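Why Is the Middle of a Flame Blue? And Other Things a Candle Can Teach You

Reading time: 7 minutes
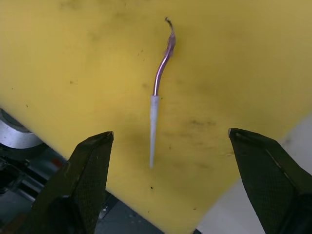 A candle is one of the oldest machines in the house, even though it has no wheels and no switch and makes no noise at all. People have been reading, eating, praying and telling stories by candlelight for a very long time, and most of them never wondered what was going on inside that little glow. Yellow is the color we think of first. If I asked you to draw a flame, I am nearly sure you would reach for your yellow crayon, and you would have plenty to choose from, too, because yellow can be bright and golden on one side of a thing and dull like mustard on the other, even when it is all one surface with a few smudges on it. A flame is like that. It has bright places and dull places, and once you know where to look for them, you will never see a birthday cake in quite the same way again.

Before we go any further, there is a rule, and it is the same rule my grandmother had in her kitchen in Grestska. Candles are lit by a grown-up, and a grown-up stays in the room until they are out. You do the looking and the thinking, which is the best part anyway. Tie back long hair, push up your sleeves, and sit on your hands if they are the wandering kind.

What is burning?

Let's start with a question that sounds too easy. When a candle is lit, what is it that burns?

Most people say the wick, the bit of string in the middle. That is a very sensible guess, and I believed it myself until I was much older than you are. But try to imagine a piece of string with no wax around it. If a grown-up lit one end, it would be gone in a few moments. A candle can keep going all evening. So the string can't be doing all the work.

The thing that burns is mostly the wax, and it doesn't burn as a lump, either. You could hold a match against a cold block of wax and it would only go soft and drippy. First it has to melt, and then the melted wax has to get so hot that it turns into a gas, a bit like the way water in a kettle turns into steam. It is this wax gas, mixing with the air, that makes the flame.

So what is the wick for? The wick is a drinking straw. Look closely at a candle that has been burning for a little while and you will see a small clear pool around the bottom of the wick. The wick soaks up that pool, and the liquid climbs higher and higher through the tiny gaps between the threads. You can see the same kind of climbing without any fire. Fill a glass with water, add a few drops of food coloring, and hang a strip of paper towel over the rim so that the end just touches the water. Then go and do something else for a bit. When you come back, the color will have crept up the paper, all by itself, against the pull of the ground. Scientists call this capillary action. It is a long name for a very ordinary thing, and it is also part of how water gets from the roots of a tree up toward the leaves.

The colors in the flame

Now for the flame itself. Ask your grown-up to light one candle and turn the lamp off. Make sure there is no draft, so that the flame stands up nice and straight. Don't stare at it for too long at a time, and keep your face well back.

Down at the bottom, near the wick, there is a blue part. It can be hard to see if the room is bright. Plenty of fresh air gets in down there, so the wax gas burns very cleanly, and clean burning gives off a blue light. A gas stove burns blue for much the same reason.

Just around the wick there is a darker place. The wax gas is only getting started in there and hasn't met enough air to burn properly. So the blue you may notice low in the middle is really a thin blue skin, and behind it is a dim little room full of gas waiting its turn.

Above that comes the big yellow part, the part we all draw. It is yellow because of soot! Soot is made of tiny, tiny bits of black carbon, the same black that is in a pencil line or a piece of charcoal. In the middle of the flame these bits get so hot that they glow, just as the wires in a toaster glow when your bread is in. When they reach the outside of the flame and find enough air, most of them burn away. If there isn't enough air, some escape, and you get a thread of black smoke.

It does seem odd that the brightest, most cheerful part of a flame is made by something black. I remember telling this to my friend Godelieve Hermans, who was in the middle of frosting a cake at the time, and she put down her knife and lit a candle on the spot to check.

Why does it point up?

Hot air is lighter than cool air, so it rises. As the hot air above the wick goes up, cooler air slides in underneath to take its place, and the flame gets pulled into that long teardrop shape. Astronauts have lit flames in orbit, very carefully, inside special equipment. Up there hot air doesn't rise the way it does at home, and the flames turned out small and round, like little blue balls.

Something to try when the candle goes out

When your grown-up blows the candle out, watch the wick. A pale ribbon of smoke curls up from it. That ribbon has wax in it, wax that had turned to gas and is now cooling back into tiny drops. If your grown-up is quick and brings a lit match to the ribbon, an inch or so above the wick, the flame can leap down the smoke and light the candle again. It doesn't work every time. In Fovthorpe my cousins and I once begged for it over and over on a rainy afternoon, and I think we managed it four times before the matches were put away in the high cupboard.

Words to keep

Wick: the string in a candle that soaks up melted wax.
Capillary action: the way a liquid climbs through very small gaps.
Soot: tiny black bits of carbon.
Draft: moving air that gets in through a door or window.

Written by Oana Costache

Questions or candle stories? Ask a grown-up to help you write to us through the contact page. | © Oana Costache | Back to top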